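打印本页 | 用电子邮件发送本节
分享 41

4.2 餐后桌面:常驻物与过路物

前一节讨论了厨房里的台面,本节转到另一类桌子。它平时用来干活,吃饭时临时借用,吃完还要还回去。Erkine的记录里这类桌子占了多数,我们在Dernen补做的记录也是如此。沿用Karagiannis分类表的叫法,长期放在桌上的东西称为常驻物,随一顿饭来、又随一顿饭走的东西称为过路物。图2的桌子两类都有,台灯、电热水壶和纸巾盒沿后缘排开,中间铺着深灰色的垫子。

图2 同一张浅色木桌,左后角为台灯,后缘另有白色小杯、电热水壶和纸巾盒
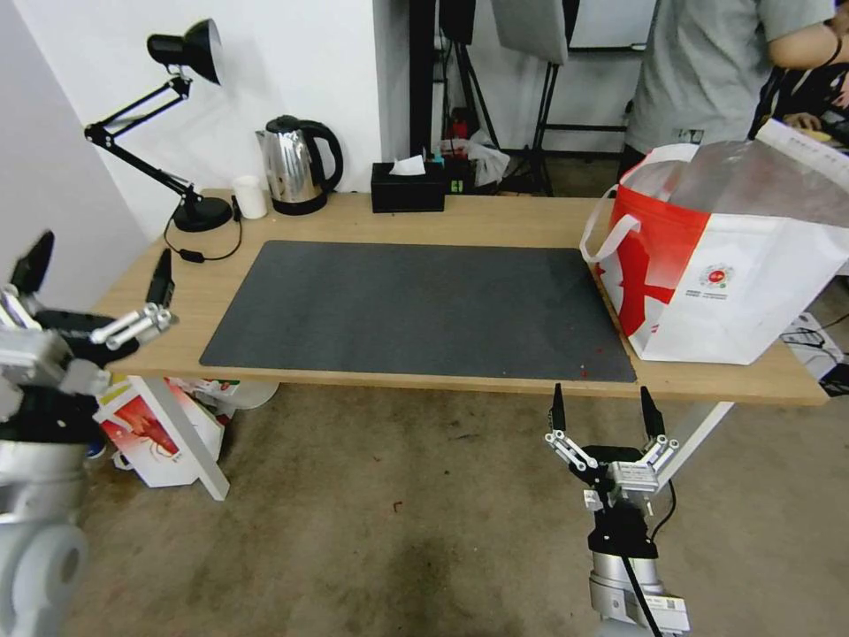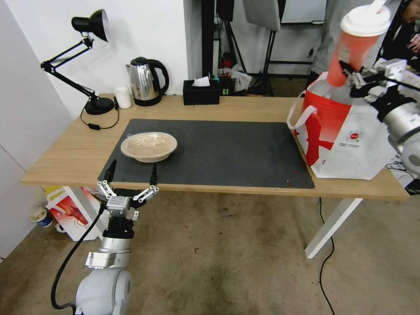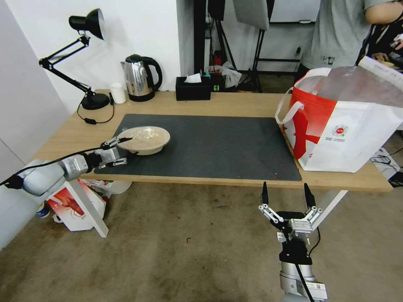 Vasilis Bošković对常驻物与过路物的划分有保留。他在初稿的批注里写道,一只小杯子放在水壶旁边,谁也说不清它算哪一类,有的人家里纸杯能在桌上住一个星期,有的人喝完一口就扔,按材料分或者按摆放的位置分,都会在这里卡住。他建议把“是否在下一餐之前离开桌面”作为唯一的判据,其余特征只作参考。

我们部分接受了他的意见。判据改为以离桌时间为准,但位置仍然保留为一项独立的编码,理由见下文。白色小杯在图2中紧靠水壶,按位置编码记为“后缘”,按离桌时间则记为“待定”。待定项不进入后面的统计,在附录中单独列出。

4.2.1 后缘、中部与两端

桌面按纵深分为后缘和中部,按横向再分出左端和右端。后缘指靠墙的一条,坐着的人要伸直手臂才够得着。常驻物大多退到这里。台灯和水壶都带底座,挪动一次牵涉到电线和插座,收拾的人通常绕开它们。图2中台灯的电线带着一个黑色的线控开关,搭在桌面上,擦桌子时需要提起来或者绕过去。访谈对象对电线的抱怨比对任何一件器物都多。一位受访者说,她擦桌子永远擦到电线为止,线后面的那一块到换季大扫除时才碰。

中部是吃饭和干活共用的地方。有垫子的桌子,垫子的边就是中部的边,编码时省去许多争论。垫子同时承担了接住碎屑的作用。图2(a)和图2(b)的垫子右侧都有细小的红色痕迹,我们在编码时统一记为“细小残留”,不推断来源。残留物的清理与器物的清理是两回事,多数记录里后者先完成,前者拖到最后,也有完全没做的。受访者对“收好了”的理解差别很大:有人认为碗和杯子离开桌面就算收好,有人坚持要擦过一遍才算。

右端在本例中由一只购物袋占据,见图2(a)和图2(b),袋上印有红色图案。图2(b)中,一只带白盖的红色半透明饮料杯倾斜着悬在袋子上方。袋子放在桌上还是放在地上,对收拾的路径影响很大。袋子在桌上时,手从中部平移到右端即可,不必弯腰;袋口的高度又高出桌面,较高的杯子要先抬起来才能进袋。放在地上的袋子正好相反,东西往下落,速度快,但容易洒。我们原以为放在地上的情形会更常见,Dernen的记录没有支持这一点。

4.2.2 敞口的碗

碗在过路物中最麻烦。图2(b)和图2(c)中,米色的浅圆碗都在垫子左端附近,碗里有一层薄薄的光泽。汤水倒净以后,碗壁上仍会挂着一层油,直接叠放会蹭到外侧,装进袋子会弄脏袋子的内壁,拿到水池边又多走一趟。图2(b)中购物袋在桌子的另一端,碗和袋子之间隔着整张垫子。

受访者处理敞口碗的办法可以归为几种。最常见的是捏住碗沿端走,手指一上一下夹着边,避开里面的油。其次是先用纸巾把碗里抹一遍,再与别的东西一起收。还有人把筷子、纸团和吃剩的骨头都放进碗里,让碗充当临时的垃圾容器,最后一次端走。采用最后一种办法的人往往在吃的过程中就已经开始收拾,餐后留在桌上的件数较少,碗却变得更满更重,端起来要用两只手。

浅碗与深碗也有差别。浅碗口宽,捏沿时重心离手远,容易翘;深碗可以从外侧握住,但油多的时候外壁也滑。Hazel Wojcik在Erkine做访谈时专门问过这一点,多数人说自己没有想过,做一遍给她看时却都换了握法。她据此建议在访谈提纲中加入现场演示,后来的记录都照此办理。

4.2.3 纸巾盒的位置

纸巾盒是常驻物里唯一在每次餐后都会被用到的。它在图2中位于水壶右侧,有一张纸巾露在盒口外。它的位置靠后,取纸要越过中部,袖口容易扫到碗沿。我们请受访者自己决定纸巾盒应当放在哪里,大部分人先把它挪到手边,吃完又推回原处。问到为什么推回去,回答多半是“本来就在那儿”。

这一类回答在编码时归入“归位”,与“清除”分开。归位的目的地由桌子平时的样子决定,清除的目的地是袋子、水池或者垃圾桶。一张桌子上的常驻物越多,归位所占的动作也越多,收拾的总时间却未必变长,原因之一是很多常驻物从头到尾没有动过。

4.2.4 桌子以外的东西

1月16日的讨论中有人提出,记录不应止于桌面。图2(b)里桌子左端下方靠墙立着一只印有小龙虾图案的白色盒子,旁边地上还有一只白蓝相间的小杯。按现行的编码规则,地上的东西一律不计。反对者认为,包装盒放到地上是收拾的一个中间步骤,不计就会低估工作量。赞成者认为,地上的东西什么时候放下去的、与这一餐有没有关系,单凭一张静止的图无法判断,勉强计入会带来更大的误差。

我们维持了原规则,另设一栏“桌下”,只写有或无。Bondesard的旧问卷自2005年起就有类似的一栏,填写率很低,因此本文没有拿它作对照。桌下一栏的结果见附录,正文不再引用。

4.2.5 编码中的其他问题

每张桌子的文字说明上限定为700字,超出的部分移到备注。实际写满的很少,写满的几份都出在杂物多的办公桌上。全部说明共用一份词表,器物名称尽量取日常叫法,“碗”“杯”“袋”“盒”之下不再按材料细分,除非材料影响到清洗还是丢弃。词表在去年12月修订过一次,把“垫”从“桌布”中分出来,凡是硬质或半硬质、可以整块提起的都归入“垫”。修订前的记录已按新词表重新核对。

编码者之间分歧最大的仍是杯子。带盖的杯子里还有没有饮料,从外面常常看不出来,而有没有饮料决定了它该进袋子还是先去水池。我们的处理是,看不出来就写“未知”,不按常理补填。图2(b)的杯子即按此记录。

————
打印本页 | 用电子邮件发送本节

相关章节
4.1 厨房台面的清空顺序
4.3 多人共用桌面时的分工
5.1 访谈提纲与现场演示
附录B 待定项与桌下一栏

最近更新
Dernen记录补充说明
Karagiannis分类表中文对照
词表修订记录(垫、桌布)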